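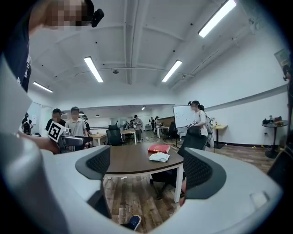
Ticket: Wobbly table, study room
Opened by: Jocelyn Evangelista
Status: open, waiting on part

Hi again! It's the table with the dark brown top and the white metal legs, the one with the curved front edge. It rocks when you lean on the right side, and it's gotten worse since January. I left the thick red book and the white cloth on that same side, so ignore those – the cloth is what I've been folding up and shoving under the foot, and it works for maybe an hour.

What I've tried so far:

Turned the foot on the right leg all the way in, then backed it out 2 turns. Better for a bit, then back to rocking.

Swapped the front feet left and right. The wobble stayed on the right, so I don't think the foot itself is bad.

Slid the whole table over 11 inches in case it was the floor (it's those wood-look planks and a couple of them have a dip). Still rocks! I slid it back.

Tightened the bolts where the leg meets the top. Two were fine. The third just spins and spins, and I'm pretty sure that's our problem.

Reply from Mevton support, 3:00 pm
Thanks, Jocelyn. A bolt that spins usually means the threaded insert in the top has pulled out. Does it come all the way out if you pull while turning? Please don't glue it yet.

Jocelyn, 3:40 pm
Yep, came right out with the insert still stuck on the end, and a little sawdust too. The hole looks kind of chewed up. Do I need the same size or the next one up? Also, the black office chair rolls fine, so you can cross that off my old ticket (sorry, I should have said so weeks ago).

Reply from Mevton support, 4:15 pm
Next size up. We're mailing you a pack of 7 and a new bolt. Chair item closed. Please keep heavy things off the right end until it's fixed.

Jocelyn, 4:20 pm
Will do, moving the book now. I'll write back once the new insert is in.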